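How to Look Up a Pattern Number on Old Dinnerware

Before you ask on the forum what your plate is called, it helps to work through the marks yourself. Most pieces can be narrowed down in a few minutes, and if you still need help you will have the details people ask for.

What you need

A soft brush, a bowl of lukewarm water with a drop of dish soap, a magnifying glass, a small flashlight and something to write on. Put a folded towel down before you turn anything over.

Step 1. Clean the base

Brush the dust out of the foot ring first, then wipe the base with a damp cloth. Do not scrub. Gold numbers sit on top of the glaze and will come off with a scouring pad. Pencil marks from old shops can stay where they are.

Step 2. Separate the marks

A base often carries more than one mark, and they mean different things. The backstamp is the maker's name or emblem. A pattern number is usually painted or printed near it. A shape number is usually pressed into the clay and can be hard to see under thick glaze, so hold the flashlight low to one side and turn the piece slowly.

On Ballaneo pieces the shape number is pressed and the pattern number is printed. My own side plate has 19 pressed into the base and 1066 printed in black. The first is the shape, the second is the decoration. People mix these up all the time and then search the gallery under the wrong one.

Step 3. Write down exactly what is there

Copy letters, dots and dashes as they appear. A letter in front of the number matters. So does a letter after it – on Vundura ware it marks a color variation of the same design. If a digit is worn, write a question mark in its place and don't guess.

Step 4. Measure

Measure plates straight across the widest part, and bowls across the rim and again for height. Leave cup handles out of the measurement but mention them in your notes.

Step 5. Search the gallery

Search by maker first, then by pattern number. If nothing comes up, try the number without its letter. Evangelia Tzanetos has been sorting the Theodorakopoulos section and has moved the unnamed patterns into their own album, so check there too. Chrysoula Liapis does the same for Flellitz, and her album is arranged by border color.

Step 6. Compare with care

Match the border and the shape before you match the color. Screens vary, and the same glaze can come out of the kiln lighter or darker. 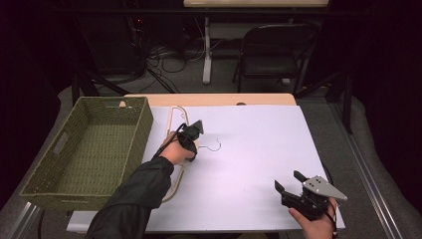 If the pattern matches but the shape does not, you may still have the right name. Many designs were put on 2 or more shapes, and the gallery may only show one of them. Post your notes in the identification thread with the maker, both numbers and the measurements, and say which gallery entry came closest.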